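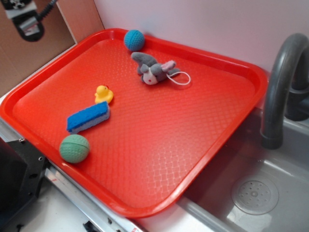 Tray 8, wash corner: foam balls, duck, sponge and grey plush on the red-orange tray, with one side of the tray over the basin.

Posted 20 July 2018 by Tănase

Plastow Toy Library: Trays and Contents

Search the gallery Go All categories

The gallery records the tray sets held at Plastow. Each entry gives the contents as issued, the fitting of the tray to the worktop, and the cleaning method for each material. Entries are numbered by tray. Items that move between sets keep their own stock number, and the list of stock numbers is held at the desk. The list stands at 114 lines at the time of writing.

Tray 8 belongs to the water play group. It is issued with the Ellach sink unit and should come back with it. The notes are for members borrowing the set and for whoever checks it in.

Tray
Fulo, deep rim pattern. Red-orange plastic, rounded corners, raised rim. Width across the short side is 382 mm measured outside the rim. The floor has a fine embossed texture, which gives small items some grip and also holds dried soap. Brush along the pattern in both directions, rinse, and stand the tray on its long edge to drain. A cloth alone will not clear the texture. Do not stack it under the flat trays while damp.

Position
The tray may be set at an angle on the worktop with its edge over the basin. In that position, tipping the far side lets water run off into the sink. Keep the heavier items on the worktop side. The tray has no feet and no clip, and it will slide on a wet surface if leaned on. A folded tea towel under the worktop end is enough to hold it.

Foam balls, blue and green
Same type, with curved seam lines. The blue is roughly the size of a tennis ball. Both take up water slowly and give it back slowly. Squeeze by hand, do not wring, and leave overnight on the wire rack. Return the pair together. Check the seams at each return and withdraw a ball if a seam opens far enough to admit a fingernail. Small surface dents are normal and are not recorded as damage.

Duck
Yellow rubber, orange beak. Squeeze under water and then in air until nothing more comes out. If the water is cloudy, soak the duck in the mild solution given under Cleaning and repeat. A duck that still gives cloudy water after a second soak is withdrawn. Replacement ducks are in the blue crate and need no new stock number, only a date against the old one.

Sponge
Rectangular, two layers, with the bright blue scouring layer uppermost as laid out. Treated as a consumable. It is replaced at every fourth loan, or sooner if the layers part at a corner. It is supplied for play and for wiping the tray, and should not be used on pans or on the floor. The scouring layer dulls the steel basin in the back kitchen. Use a cloth there.

Grey plush
White face, pink-lined ear, thin white loop of string. Listed as "small grey animal" in the stock book after two members entered it under different species. The plush is a dry item. It goes in the set for sorting games (hard and soft, floats and does not float, goes in the wash and does not) and is meant to stay on the tray. If it gets wet, press it in a towel and dry it flat, away from the radiator. Machine wash at 30 in a net bag, string tied back. Pull the loop firmly at each return. If it gives at all, set the toy aside for mending and issue the set without it.

Sink unit
Ellach, grey plastic basin with a dark grey curved tap. The drain cover has rings of small holes around a central hole and lifts out for cleaning. Hair and foam crumbs collect under it. Lift it after every session, rinse from the underside, and press it back until it sits level. The basin scratches easily, so use the soft brush only. Wipe behind the base of the tap, where limescale shows first. Vinegar is suitable for the plastic. Powder cleaners are not.

Cleaning
One capful of washing-up liquid to 500 ml of warm water for all items except the plush. Ten minutes' soak for the duck, five for the foam. Rinse until no bubbles form. No bleach on foam at any strength. The green ball of an earlier set lost its colour in December after a bleach soak and left marks on the tray it was dried on.

Check-in
Tick each item on the card before the bag is closed. Items must be dry to the touch. A damp set is held on the rack and is not returned to the shelf until the next session. Missing items are noted on the card and not charged for on the first occasion. Write faults on the card in full: "seam open, green ball" is useful, "ball bad" is not.

Related entries
Tray 5, sand and scoops. Tray 7, pouring and measuring. Tray 11, pegs and boards (dry use only). The Fulo trays are interchangeable across all of these, but the number on the underside should match the card. If two trays have been swapped, change them back at the desk and leave the cards as they are.

Changes to this entry
Cleaning strength for foam reduced. Sponge interval altered from six loans to four. Note on the string loop added. The old wording on the basin, which allowed the scouring side for stains, has been removed and should be struck out on any printed copy.

Contact the desk | © 2018 Plastow Toy Library | Back to top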